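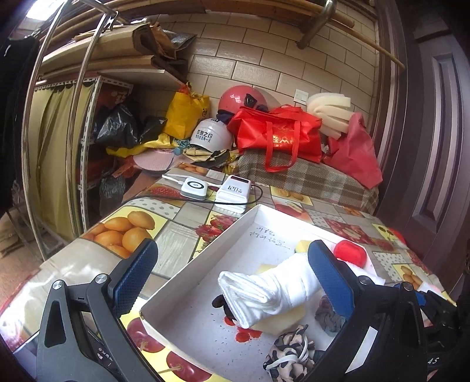

Well, the March swap night has come and gone, and I've come home with fewer coins than I took and a much better mood than I had any right to on a Monday. Thanks to everyone who drove in from the Girkthorpe end in that rain!

I promised a few of you I'd write up my token hunt, so I'll have a go. As you know, I gave up on finishing my pre-decimal pennies some time ago (the dear ones can stay dear) and went over to tokens. Mostly tram and ferry tokens, plus the odd bakery one if it's got a nice loaf on it. The Plavel ferry tokens are my favourites. They're brass, a bit bigger than a ten cent piece, with a hole in the middle and a little paddle steamer squashed in above it. The catalogue lists 21 varieties, and most of the differences come down to which way the smoke is blowing. I've got five. It was four until last week, when I found one in a dealer's junk tray at the Drenorum fair for $2, sitting under a pile of washers. I paid very quickly and went and had a scone.

A few people have asked whether they should clean the green muck off theirs. Please don't polish them! I did that to my first one with the stuff I use on the taps, and now it's the colour of a new doorknob and worth about as much. If it's only loose dirt, a soak in distilled water and a pat with something soft will do. If it's the crusty green sort, leave it be and bring it along for one of the old hands to look at. And check your albums while you're at it -- the soft plastic pages go sticky in the heat, and I've moved all of mine into card flips.

The new edition of the Devadiga list is out as well. It runs to 104 pages this time and the ferry section has finally been put in date order, though the bakery tokens are still all over the shop. The club copy is in the cupboard with the scales. You can borrow it between meetings, just write your name in the book so I'm not ringing around for it like I was last November.

I'm still after a Plavel with the smoke going left, if anyone has a spare. I've got two doubles of the common one to swap, and a rather handsome dairy token with a cow on it that I could be talked out of. Next swap night is at the usual place, same time, and please bring your own lamp if you've got one, the light over the back table is still flickering.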